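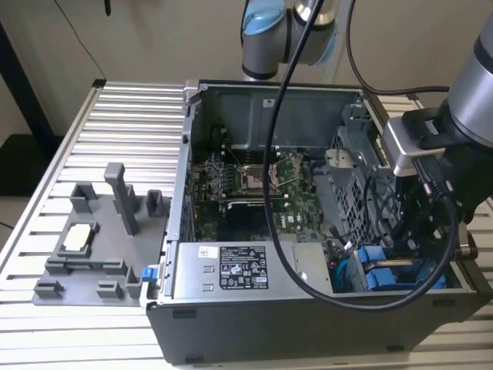 2018-04-06

Bench day, refurb batch for Nenier. Slotted table again, the towers slide around less on it if the feet sit in the grooves.

Started late, hunting for the small Phillips. Was in the Teltora box, of course, with the tape. Please put it back on the rack.

Tower one, Dell. Side panel off, no screws, latch only. Dust not bad considering it spent its life under a reception counter. Blew it out in the hallway before bringing it in – whoever has the compressor key, the hose fitting leaks, needs a new washer.

Socket lever up and checked the pins with the loupe under the lamp, three angles. All straight as far as I can tell. Don't leave the socket open overnight, cap goes on if you're walking away for more than a coffee. Caps are in the grey drawer, left side, under the thermal pads. Old paste came off the lid of the CPU with two wipes and isopropyl, third wipe still a bit grey so did a fourth. CPU itself is in the tray, in the square recess near the middle. NOT in the clamshell on the shelf.

Drive bay: blue carriers come out by the handles, squeeze and pull. Don't yank, the plastic is old and we cracked one in March. Sibiya can't get us any more of that colour, only some aftermarket black ones that fit badly and buzz. So be gentle.

Cables are the usual mess. Power and data bundle runs down into the bay and if you pull the bundle foward without unclipping it first you'll bend the data connectors. Unclip, then lift. I keep forgetting this so writing it in here.

PSU stays in for now. Read the rating off the label and wrote it on the job sheet. Don't open it, ever, goes to Holtetti if it tests bad. Tester is flat, on the charger as of lunch. Will do the rails next session.

Printed fixture tray: better than the last one. The first version was too thin and warped on the bed. This one sits flat on the table. Still want the posts a touch taller, 15 mm would do it I think. File is on the shared drive, folder is called tray_new, ignore tray_new_final, that's older. Will rename.

Memory: reseated, ends clicked properly. Contacts cleaned with the white eraser and a dry brush after. Slot nearest the socket was stiff, had to rock the stick in. Worth watching when we power it up.

Time on this one, 30 minutes to get it stripped this far, incl. the screwdriver hunt. Too slow. Should be half that once the bits are laid out.

Supplies
– isopropyl low, order the big bottle
– cable ties, small black, bag of 2000 lasts us ages so just get that
– paste ok, one full tube and one nearly done
– wipes, down to the last pack of 700. Stop using them on the bench top, there's paper towel for that

Nenier want an asset list with serials before anything ships. Started the sheet, only this tower in it so far. Serial gets typed from the sticker, then checked by a second person, we had two wrong last time and it was embarassing.

To do next
– PSU test
– paste, CPU back in, cooler on, even turns on the screws
– check front fan bearing
– washer for the hose
– rename that bloody folder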